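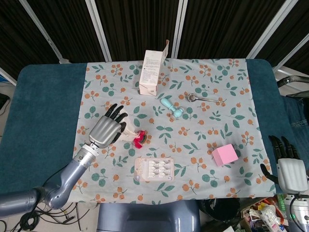 Vostamora cotton tablecloth, botanical print, large rectangle
Reviewed for the Foltcombe household pages

I bought this in November to go over the table in the back room, which gets used for meals, craft and whatever needs fixing. The colour is a pale blue-grey with small bunches of orange berries on thin stems and green leaves scattered between them. The pattern repeats over the whole cloth, so it doesn't matter which end goes where.

I paid $17 at Vodton. The label says 100 per cent cotton and gives the print number as 217.

Size

It reaches from the back of my table to the front, with a bit of hem hanging over. It doesn't cover the sides, so I keep a dark teal cloth underneath and let that show left and right. The two colours go together well enough. If you want full cover on a wide table, measure before you order.

Wear

I've had it through five washes on a warm cycle. The orange has held. The blue-grey has gone slightly softer, and I prefer it that way. It came out of the first wash very creased and needed a proper iron. Drying it flat over the rack helps.

Tea came out with ordinary laundry soap. Bike grease did not, and there's a faint mark near one corner. I now put newspaper down before any tools come out.

The cloth is fairly thin. On bare timber it slid around when someone leaned on it, but over the thicker cloth it stays where it's put. Plastic toys and small boxes sit on it without trouble. I wouldn't trust it under a hot dish without a mat.

Compared with the Wihongi one

My old Wihongi cloth was heavier and hung better, but it cost more than twice as much and faded along the window side.

Four out of 5. I'd buy it again in the same print.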